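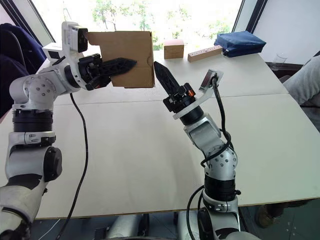 On the road with a mobile phlebotomist

I met her in the parking lot of a pharmacy in Carnley at twenty to six in the morning, and she was already on her second coffee. She draws blood for a living, in people's kitchens and bedrooms and once (she swears) on a pontoon boat. She asked me to leave her name out of it so she could talk freely about the job, which was fine by me. I'd been wanting to do this ride-along since December, when a lab tech came to my own mother's house and was gone again before I'd finished looking for the good chairs.

Her employer is Howlader, the house-call lab service that covers Carnley, Wasamwood and the farm roads in between. She's been with them five years. Before that she worked in a hospital, nights mostly.

"In the hospital you go to a room number," she told me, backing out with one hand on the wheel. "Out here it's the blue house after the church, and then there are three blue houses."

We had a full morning ahead of us, nearly all of it fasting draws, and those folks want you there early and I can't blame them! Our first was a retired bus driver who had gone without breakfast and wanted us to know it. She had the tourniquet on while he was still telling me about his old route. I looked away for the needle part. When I looked back she was labeling tubes at the bedside and reading his date of birth out loud to him, even though she's been coming to see him for ages.

I asked about that in the car.

"Every time. I'd do it with my own sister. You label it right there, in front of the person, before you do one other thing. If I walk out to the car with a tube that has nothing on it, that tube's garbage and I'm going back in to say sorry."

So what makes a vein hard to find? I figured age, and she said sure, sometimes, but the big one is water. People hear "fasting" and think they can't drink anything. Unless their doctor has told them otherwise, she'd love it if they had a glass or two of plain water beforehand. Warm hands help as well. She keeps a couple of heat packs in her bag and she'll happily sit and chat for a few minutes while one does its thing.

"And tell me which arm," she said. "People know their arms! They'll sit there being polite while I poke around on the left, and then they go, oh, they always use the right one. Well, thank you."

Her limit is two sticks. After that she calls the office and they send somebody else or set up another day. I asked whether that stung a little, and she thought about it through an entire red light. "It used to. Now I think about who's got the sore arm."

The part of the job I hadn't pictured at all was the driving against the clock. Some tubes have to be spun within a set time, some have to stay cold, some have to be kept out of the light, and all of it is going on in the back of a small hatchback on a county road. She has a little centrifuge strapped down behind the passenger seat and it hums like an angry refrigerator. Everything gets logged on a tablet with a program called Erkano, which the office switched to last year. I asked if she liked it.

"I like it when there's signal. Past Wasamwood there's no signal, so I write it on paper and type it in at the gas station. It's got a nice map, though. The old one sent me to a quarry."

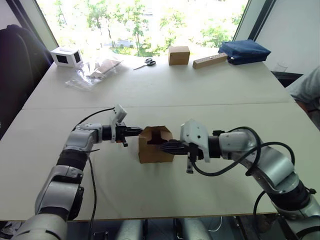 The stop that ran long

Our longest visit was to a woman at 1236 on a road where the mailboxes had all been knocked around by the plow, so of course we went to 1220 first and met a very large dog. (Friendly. Wet.) The woman we wanted was on blood thinners and gets checked regularly, and the draw itself took maybe a minute. We were there for around 40. There was a pill organizer to look at, and a letter from the insurance company that made no sense to any of us, and a photo album.

I wondered if the office minds that sort of thing. She shrugged. "They give us some slack for it. I can't tell her what the letter means and I can't touch the pills, I'm not a nurse. But I can say, call this number, ask them this, and I can write it down big."

She holds pressure longer on patients like that one, and she does it herself instead of handing over the gauze. Then she checks under the bandage before she packs up, and again at the door if they've walked her out.

What about bad days? She's had a few. Ice, mostly. A patient who'd passed away the night before, and the family hadn't thought to call, and why would they? She sat with them a while on the porch and then drove to the next one, who was annoyed that she was late.

"I didn't tell him why. It was his morning, he was hungry."

By eleven we were back at the drop-off door behind the lab, and she was signing over the cooler to a guy who checked every label against his list. She had two more stops after lunch, both of them in Wasamwood, and she offered me the passenger seat again if I wanted it. I said yes, as long as we could get a sandwich first.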